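Not convinced by the cutlery challenge

17 Mar 2024

I said in January that I'd give the Phelan evening class one more term before I moaned about it in public, and the term is nearly over, so I'm going to moan.

I like the people and I like Ailbhe Madigan, who teaches it and has more patience than I have ever had for anything. What I don't like is the project. We are in teams, each team has a name off a list (ours is Hunia, the loud ones are Kaltik), and we all have to get two arms to deal with cutlery and napkins. I've paid for this. At home I do the same job with my hands while listening to the radio.

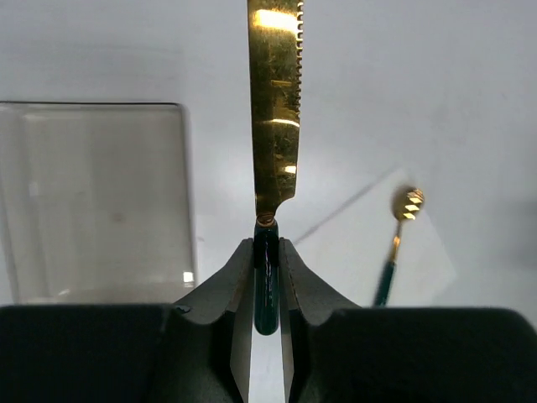
Table knife, gold blade, green handle.

My complaint is with how we keep score. A run counts as a success if the person at the keyboard says it does. Team Kaltik has 317 runs in its log and is very proud of them, but when I asked how many had been thrown away before they got into the log I was told that "the bad ones don't teach you anything". Well, they'd teach me something. I'd like to know if the thing works one time in two or nine times in ten, and I can't get that from a folder with the failures taken out.

Ailbhe agreed with me, sort of. She said 100 honest runs would be worth more to her and then let everybody carry on as before.

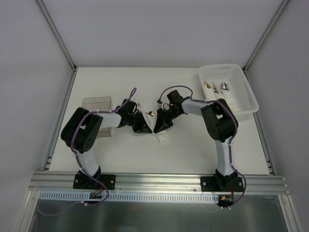

So for the last 14 days our team has been writing everything down, including the rubbish. Gumell, the program we log with, has no box for "gave up", so those go in the comments. It's slow and it makes us look terrible next to the others — I think we're also the only team whose numbers mean anything, but I would say that.

The other thing that bothers me is the word "autonomous" on the poster for the open evening. Someone chose the task, and someone decided where everything goes before a motor turns. Put the white basket in the back right corner and the clear plastic container at the back left,

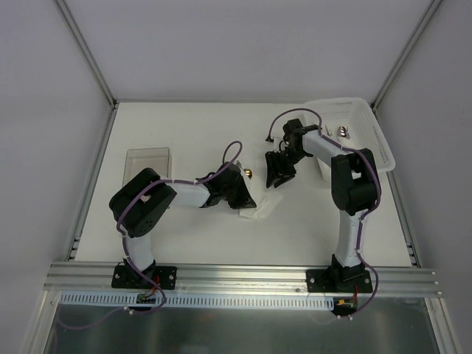
and you've done half the thinking for it already. I want the poster to say so, in small letters if need be. Visitors will look at the arms and not at the words anyway. Ours do look the part, I'll admit, with the purple cable clipped along the white links and looped up over each wrist, and my sister will be impressed whatever I tell her. But if she asks what happens when you move the basket to the other side, I'd like to have an answer, and we haven't tried it. I've put it down for the next session. Kaltik say it isn't in the rules, and I've read the rules, all 7 of them, and they don't mention it either way.

I haven't decided about signing up again. Ailbhe wants to do folding next term. I asked if the failures would be counted and she said she'd think about it.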